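Drawing for Beginners, Ruston Evening Classes
Handout for Unit 2: Negative space and the honest edge
Tutor: Gervásio Fagundes

Please read this before you come to the studio. It is longer than the handout of Unit 1, but you do not need to learn it by heart. Bring it with you, we will write on it.

What we mean by negative space

Negative space is the area around an object and between its parts. When you draw a chair, the spaces between the legs are also shapes. They have corners, they have a width and a height, and they can be drawn first. Many beginners draw what they know about a chair: four legs, a seat, a back. The result is a chair from memory, a little bit like a symbol. If you draw the spaces instead, your hand has no memory to use and it must follow the eye.

In Unit 1 we worked with contour, the line where the object ends. In this unit the same line belongs to two shapes at the same time, one inside and one outside. Keep this in mind when you correct a drawing. If you move the line to make the object wider, you also make the space narrower.

Materials

Paper, 46 cm on the long side, not too smooth. Newsprint is good for the short exercises.
Charcoal, one thick and one thin stick.
A soft eraser. The hard white ones damage the newsprint.
Masking tape.
A viewfinder. Cut a rectangle from stiff card with the same proportions as your paper. In August some students used an empty slide mount, and this works also, but it is small and the arm gets tired.

Exercise A: the stool

Put the stool on the table with one leg pointing to you. Close one eye and look through the viewfinder until the stool touches at least three sides of the opening. Now choose the largest empty shape and draw only this. Then draw the shape next to it. Do not draw any part of the stool. When all the empty shapes are on the paper, fill them with flat charcoal and leave the stool white.

You have 14 minutes. It is not much time, and I choose it on purpose, so you will not begin with wood grain and screws.

Exercise B: the plant

The same method, with the plant from the window. The leaves overlap, so some spaces are closed and some are open to the edge of the paper. Begin with a closed one, because it has a definite size and you can measure the others against it. Measure with the charcoal stick and a straight arm, as we did before. If the elbow bends, the measurement is wrong.
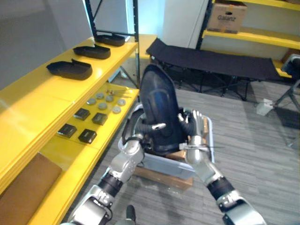
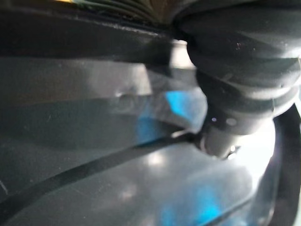
Conceição wrote to me after the last course that she did not believe in the exercise until the plant. "With the stool I was cheating, I knew where the legs should be," she wrote. "With the leaves I could not cheat, and it was the first drawing where my proportions were right." She asked also if she should always start like this. My answer is no. Use it when a drawing goes wrong and you cannot find the reason — then check the spaces, and usually one of them is too fat.

Common mistakes

The line gets an outline. Students fill the space and then go around it again with a dark line. Please leave the edge as it is, the change from black to white is enough.

The object floats in the middle. If the object does not touch the sides of the viewfinder, you have one big space around it and it is hard to judge.

The student moves. Put tape on the floor at your feet. Even a small step to the side changes all the shapes.

Homework

Make 2 drawings at home, both from kitchen objects with a handle. In the first, fill the spaces. In the second, draw the same object with contour only and compare. Write one or two sentences on the back about where they are different.

If you want to look at more, the Timthorpe reading room has a folder of cut-paper prints, and Leno, the small book on the lower shelf, has a good chapter on silhouettes. The text is difficult but the plates are clear.

Bring everything flat in a folder, not rolled. Rolled charcoal drawings rub on themselves and the white shapes become gray.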